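Support > Joint Care > Sachdeva Knee Cuff 902 > Set-up guide > Section 2

2. Fitting and starting the knee cuff at home

Read this section completely before you put on the cuff for the first time. It is for adults who received the Sachdeva Knee Cuff 902 from their clinic after a knee operation or a ligament injury. If your surgeon gave you other instructions, follow the surgeon and not this guide.

Last revised: June 18, 2023

2.1 Before you start

Check that you have the cuff, the control unit, the air hose, the charger and the thin cotton sleeve. The control unit must be charged until the small lamp is green. The first charge takes most of a night.

CAUTION: Do not use the cuff if you have, or ever had, a blood clot in the leg, unless your doctor knows about it and has agreed in writing.

CAUTION: Do not place the cuff over an open wound or over stitches without a dressing.

2.2 Putting on the cuff

1. Sit on a firm chair or on the side of the bed, with the leg stretched and the heel supported.
2. Pull the cotton sleeve over the knee. Smooth out all wrinkles.
3. Open the three straps and lay the cuff under the knee, with the Nerside label to the outside of the leg.
4. Find the round opening in the front of the cuff. Your kneecap must sit in the middle of it.
5. Close the lower strap first, then the upper strap, then the middle one.
6. Push two fingers under each strap. If they do not go in, the strap is too tight.

Note: On a slim leg the upper strap can overlap itself. This is permitted, but the end must not touch the bare skin.

2.3 Connecting the hose

1. Hold the hose with the grey end towards the cuff.
2. Push it into the valve until you hear a click.
3. Connect the other end to the control unit. This end has no click. Turn it a quarter turn to the right.
4. Lay the hose along the outside of the leg, so that you do not lie on it.

The control unit can be hung on the bed or placed on a night table. Please do not put it under a blanket, as it needs air on the side with the slots.

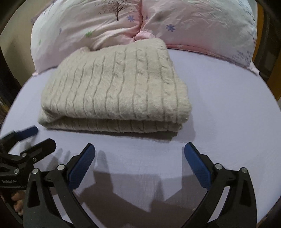 Which leg position is best during a session?

Keep the leg straight and relaxed, with the heel a little higher than the hip. A firm cushion under the calf is good. Do not put anything directly behind the knee, even if it feels comfortable, because the joint can become stiff in a bent position.

2.4 The first session

1. Press the power button and hold it until the display shows 0.
2. Press MODE once. The word GENTLE appears.
3. Press START. The cuff fills slowly and then becomes soft again.
4. Stay with the session until the display shows END. The unit stops by itself.
5. Open the straps in any order and look at the skin. A light pink mark is normal and should go away within the hour.

For the first week use only GENTLE, two times a day. The change to NORMAL is made by your physiotherapist – please do not do it alone, also when the knee feels strong.

CAUTION: Stop at once and open the straps if the toes become cold, blue or without feeling. If this does not improve in a few minutes, call your doctor or the emergency service.

2.5 Messages on the display

E1: Air is escaping. Check both ends of the hose.
E2: The cuff is not filling. Look for a fold in the hose.
E4: Battery is low. Charge the unit before the next session.
SERVICE: The pump has made almost 3000 fillings. You can still use it, but contact Drodden Medical Supply for an exchange.

The unit keeps a record of your sessions in its memory. Your clinic can read it at the next visit, and you do not need to write anything down.

2.6 Cleaning

The cotton sleeve may be washed at 40 degrees. Wipe the cuff with a damp cloth and let it dry open. Do not use alcohol on the valve. Replacement sleeves are sold under part number 364 in one size only.

Comments

kneebefore_k: My E1 did not go away until I turned the hose end at the unit properly. It is very easy to stop too early with that quarter turn.

Marrowfield: Is the sleeve really needed? I tried without and got a rash behind the knee, so I suppose this is my answer.

Kandolach Physio Desk: Please always use the sleeve, and show the rash to your therapist before the next session.

tdv_52: Mine came back from exchange in July with a longer hose. Much better for a high bed.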